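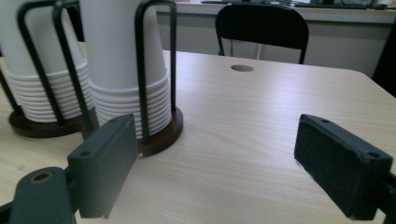

Paper cups in their holders, with the gripper open in front of them, at a session of the Grolosen robotics club.

The first thing I was told about the Grolosen club is that its students are teaching a robot to serve coffee. They are not, at least not yet. On the evening I visited, no coffee was involved. The job was to take one paper cup off a stack and set it on the table, right side up, without bringing its neighbors along.

It is a much smaller claim, and I wish the club's flyer made it. The flyer says "the cafe of tomorrow."

The project is called Emis, and it belongs to a student team that meets after class in a shared computer room. The method is simple enough to explain to a parent. A student holds the gripper by hand, with a camera mounted on it, and does the task over and over. The recordings are used to train a program, which then runs the same kind of gripper on an arm. The club's goal for the fall is 224 good recordings. When I came by, it had 145.

"Good" is where the arguing starts. Rosângela Pacheco, who coaches the team, throws out any recording where the student hesitates or fumbles. I asked whether a robot that has only seen clean work would know what to do when two cups stick together. She said it was a fair question and that they would find out in March, when the team enters the Wiegand student meet.

I would like to find out sooner. Paper cups nest tightly, and pulling one free takes a small twist that most of us do without thinking. Lụa Lò, a junior who has made more of the recordings than anyone else, showed me hers. She tips the cup a little toward herself, waits, then lifts. A boy on the same team yanks straight up. Both versions are in the training set. Which one is the robot supposed to learn?

"Kind of both," she said. "It picks."

The last full test did not flatter either of them. Out of 77 tries, the arm put down a single upright cup in eight. The team's own log calls this "early progress," and Pacheco did not try to talk me out of my expression when I read it. She pointed out that the spring test had produced none.

Jisex, a local parts supplier, pays for the club's hardware and gets its name on the T-shirts. I have no quarrel with that. My quarrel is with the word "autonomous," which appears four times in the sponsor's write-up of a project that still depends on teenagers picking up cups for two hours a night.

What the teenagers get from it is harder to dismiss. Lò keeps a notebook of failed tests, sorted by what went wrong, and she has begun asking for the fumbled recordings back. She wants to train on them separately and compare. Pacheco has agreed to one trial run, once the clean set is finished.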